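Wagering requirements, one more time

Hello again, and thank you for all the letters about last month's item on loyalty points. I read every one of them, mostly with a cup of tea going cold next to me, and a good many came back to the same sore spot: the welcome bonus, and what you have to do before any of it can leave your account. We've covered wagering requirements in this newsletter before, but many of you have joined us in the meantime (welcome!), and the terms have shifted enough that I think it's worth going slowly through them again.

Let's use the offer Truvau has been running since April. You deposit 50 dollars, they match it with another 50, and the bonus carries a 40 times wagering requirement. What that means is that you take the bonus, multiply it by 40, and arrive at 2000 dollars. You need to place that much in bets before the bonus and whatever you won with it turns into money you can withdraw. You don't need to have 2000 dollars, of course. The same few dollars go out and come back and go out again, and each spin adds to the total. But it does take a good long while, longer than most people picture when they click the big green button.
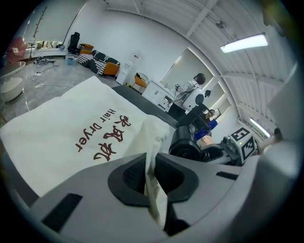 White cloth bag with "Hair Dryer" printed in dark red.

Then comes the part that catches even careful players, which is that different games move the counter at different speeds. On Truvau the slots count in full, so a dollar bet is a dollar toward your total. Blackjack and roulette count at a tenth of that. If you're a table player like me, and you sit down with that 50 dollar bonus meaning to play nothing but blackjack, you'd have to bet ten times as much to get through. I did the sum on the back of an envelope, then did it again hoping I'd made a mistake. A few slots are left out altogether, too. Ramunetti, the one from Sosance with the lemon trees and that very catchy little tune, doesn't count for anything while a bonus is active, and neither does their newer one, Tiedemann. The list sits near the bottom of the bonus terms, and I'd ask you to read it before you deposit, with your glasses on.

There's also a cap on how much you may bet per spin. On this offer it's 2 dollars. Go over it even once, and the site may take back the bonus and the winnings together. I had a sad letter from a reader who had built his balance up to 119 dollars and lost it over a single larger bet he barely remembered placing. He wrote to support very politely, and they were polite back, but the answer stayed the same. Some sites block the larger bet for you while a bonus is running, and I do wish they all would.

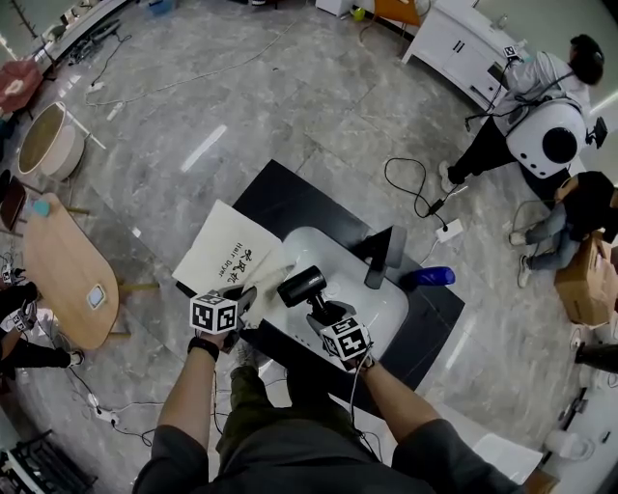 Markos Papadakis wrote in to say he has stopped taking bonuses altogether. He deposits a small amount, plays with it, and if he wins he cashes out the same evening without checking a single chart. He says he misses the free spins a little, but he enjoys the games more now, and he would like us to remind everyone that you can decline the offer at the cashier page.

Well, consider yourselves reminded! On Truvau it's a small checkbox under the deposit amount, and it comes already ticked, so you have to untick it before you pay. If you've missed it, chat support can generally remove the bonus as long as you haven't placed a bet yet. Ask them to confirm it in writing and keep a copy of the chat.

And please, as always, set your deposit limit first, while you're calm and the evening is young. It's in the account menu, under Limits, and lowering it takes effect right away. Next month I'll get to your questions about ID checks and slow withdrawals, so do keep them coming.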